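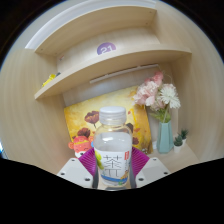 Ratih Mandagi would like people to stop asking when the robot arrives. The course at Bruratar College is about teaching a machine by showing it, she told parents on Monday night, and the showing has to come first.

Search the news archive Go Advanced

November 21, 2018

It's a fair answer, though it leaves a few parents wondering what their $125 course fee has bought. The Darari project has been running as an after-school elective since winter. In that time students have recorded more than 3000 short demonstrations of ordinary household jobs, all done by hand with a gripper on a handle. The program that is meant to learn from them has yet to be shown to anyone outside the class.
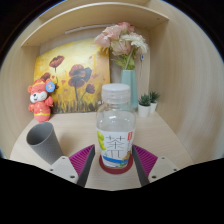
The elective was sold to the school council as a first step toward the Heinonen Cup, where student teams enter machines that tidy a desk without help. Judges there will want to see a robot cope with a mess it hasn't met before. Practice at Bruratar is more modest. One of the set jobs has a bottle of tea and a dark red coaster, and getting the first to stand on the second counts as a good run. A person squeezing the gripper can manage that fairly easily. Whether a computer can pick up the knack from watching is the whole question, and the project's progress report spends one paragraph on it.

The same report has plenty to say about numbers of recordings. It doesn't say how many were thrown out, or how the good ones were judged. A student who centres the bottle neatly and a student who nudges it into place at the third try both seem to go in the same pile.

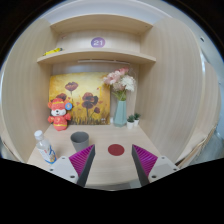 Repeating a job 40 times in an afternoon is dull and nobody should pretend otherwise, one Year 11 student said, but you do start to notice how you use your own hands. She had signed up hoping to write code and said she had written a bit, "mostly for sorting files."

That may well be decent training for the real trade. It's a harder sell as a robotics program, and the brochure, with its talk of building the helpers of tomorrow, doesn't mention sorting files at all.

Mandagi said four teams would each pick one job and test a trained program on it before the summer break. Families have been promised an open evening to watch. No date is set – the council has asked for one twice.

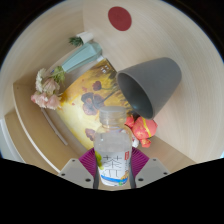
A drink bottle held upright between the gripper's ribbed pads.

The council will decide on next year's funding at its final meeting. Parents can send written questions to the front office until then.

Related items
Heinonen Cup rules changed again after complaints
Bruratar College library hours cut over summer
Brirkano bus route: what we know so far
Letters: who pays for after-school electives?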